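The Motel Shirt

Beca Trevor had inherited nine shirts, a key to Room 15 of the Lakatos Motel, and her uncle's opinion that folding was a form of character. She got the shirts first. The opinion came by letter, in August, with postage due.

"Sleeves in," he had written. "Then in again. A man in Hirnura once gave me 100 dollars for a shirt he couldn't bring himself to unfold."

Beca doubted the man and the dollars. She had been to Hirnura, where they would not have given you a hundred dollars for the town hall.

Still, it rained all that week, and the television got one channel, which was mostly about carp. She cleared the table and began. The first shirt came out looking like a dropped omelet. The second was better, in the sense that it was smaller. By the third she was talking to the collar in a low voice, the way her mother used to talk to the car.

"You've got a front," she told it, "and I intend to find it."

The green one gave her the most trouble. It lay down nicely enough, then bunched up on the left as soon as she looked at the right. She went around the table and tried it from the other side, and it bunched up there out of spite.
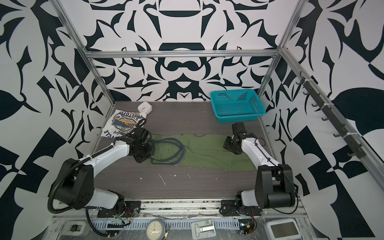

She made coffee, watched a carp get weighed, and came back to the green shirt with a new plan, which was to do it fast. It was over in four seconds. She picked up the result by one corner and it became a shirt again.

Her uncle phoned from Wulengate at supper.

"Well?" he said.

"They're all done," said Beca, and sat down on them.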